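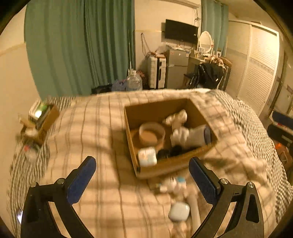 Threads > Yvonne Bunting > Sorting the small stuff

5 min read

OK so I've hit the stage of the spare room project where the big things are done and all that's left is Small Things. I'm doing them on the bed. Thread as I go, because if I post it I have to finish it.

Background for anyone new: my brother-in-law Ewan is moving in with us in September while he does his course in Haworth, and the spare room has been the place where stuff goes to be decided about later. It is now later.

The method, if you can call it that. One low cardboard box in the middle of the bed. Everything small that was on a windowsill, in a drawer, on top of the TV bracket or under a pillow (!!) goes on the bedspread first, and then into the box if it's staying in this room. That's it. I got it from Joanne Sedgwick, who got it from her mother.

Why the bed and not the floor: because you want to go to sleep at some point. The bed has a deadline. I've left things on a floor for 2 years.

Also my knees.

A low box is better than a deep one, I will die on this hill. Last time I used one of the tall ones from the Cluveck delivery and it was like fishing. With low sides you can see what you've got, and you can poke things around without tipping it all out again.

First in was the round tan container with the pale rim. It's a good container. I've moved it from room to room since the old apartment and it has never once had the same thing in it twice. Left side of the box, where I can reach it.

Then the fluffy white thing went at the back because it's light and it squashes, and the white cloth in front of it. Soft stuff together. I know that's backwards from how you'd pack for a truck, but we're going from a bed to a shelf, calm down.

The black tangle. Every house has one. I've laid it along the front of the box and I'm not untangling it tonight. I tried for the length of one podcast and made it worse.

Somebody asked in the replies if I label things. I label boxes. I don't label what's in them, I'd never leave the house. This one is going to say EWAN ROOM – SMALL in marker and he can take it from there.

Little white square box: front corner. I like a square thing in a corner. Very satisfying, 10 seconds of feeling like a person in a catalog.

Gray thing with the blue end is lying on its side over on the right because it's too tall to stand up in there. Well, it could stand, but then you'd knock it every time. Lying down is fine.

Still on the bedspread and undecided: a bunch of little white bits and something with a light blue cap, a white tube, and one of those rounded white cases like earbuds come in. I'd like whoever owns the case to come and claim it. I have asked the family chat. I've had one thumbs up, which doesn't help me at all.

Update, the thumbs up was from Mervyn and it was for a different message.

Smaller cardboard box on the other side of the bed is a separate matter. It's got the thing with the green light in it and it's staying in its own box. I don't want it getting mixed in with the cloth and the fluff. Please stop suggesting I put it in the big box. There's no room and I've said no.

Clear plastic bottle is next to that and it's going downstairs with me on the next trip. (I said that on the last trip too.)

Quick word about the bedspread since a couple of you always ask. Cream, thin brown checks, gray and white stripe along the edges. It's great for sorting on because it's pale and nearly flat in pattern, so small dark things show up. It's terrible for sorting on because small white things don't. I've put my hand on those white bits by accident more than once this afternoon.

If I was doing it again I'd throw a dark towel down first. Take that tip and use it, it's the most useful thing in this thread.

The light's coming through the blinds in stripes right now, right across everything, and it's lovely but it's making it even harder to see what's what. I'm giving it half an hour and a coffee.

Back. Coffee was excellent. The pile hasn't sorted itself.

While I was standing there with my mug I had a good look at the far wall, and the cables hanging down beside the TV have got to be dealt with. I've walked past them so long I'd stopped seeing them. Ewan's going to be lying in bed looking straight at that. Neville says a strip of that stick-on channel from Rarnico would do it and you can paint it the same cream as the wall.

Has anyone used that stuff? Does it take the paint off if you want it down again? I'm asking before I buy it for once.

The curtains are staying, by the way. Teal, long, right down to the floor. I went back and forth about whether they were too much for a student's room and then I thought, he's a grown man of 38, he can live with a color. They keep the room nice and dim in the mornings and they're the only thing in here I chose on purpose.

I paid 319 for them with the rod and I'd do it again.

OK, rules I'm using on the undecided pile, which I made up just now:
Would I go looking for it? Keep.
Would I buy another one before I remembered I had it? Put it somewhere obvious.
Do I not know what it is? It goes in a bag with a knot in it, and if we get to the holidays and no one has opened the bag, out it goes.

Joanne says the bag is cheating. The bag is not cheating, Joanne, the bag is mercy.

Replying to everyone at once about the Firkine drawer inserts: yes I've got them, yes they're good, no they don't fit the nightstand in here. They're 3 fingers too wide. I measured with my fingers, which is how I ended up with inserts that don't fit.

So the plan is that the low box just goes in the bottom of the wardrobe as it is. It's a decent box. People spend a fortune on baskets and then line them up on a shelf looking like a hotel, and I'm sure it's nice, but a cardboard box holds the same stuff and you can write on it.

I started keeping that kind of box in about the year 2000 and there's always one around when I need it. My husband has views on this. He's not on here.

White tube is going in the bathroom cabinet. Decision made. One thing off the bed, look at me go.

The little white bits have gone into the tan container for now. Yes, I know, that's its whole life story. I'll decant it before Ewan gets here.

Case still unclaimed. I'm putting it on the kitchen counter by the kettle, where everybody in this house goes eventually.

Stopping there for tonight because I need to start dinner. Tomorrow is the wardrobe, and I've already peeked, and there are coats in it I don't recognize.

If you've got a good fix for the cable thing, stick it under this post and not in my messages, I lose them in there.

More from this author
Wardrobe, part one: whose coats are these
Painting over cream with slightly different cream
Things I found behind the nightstand
The great towel count
Making a spare room feel like somebody's room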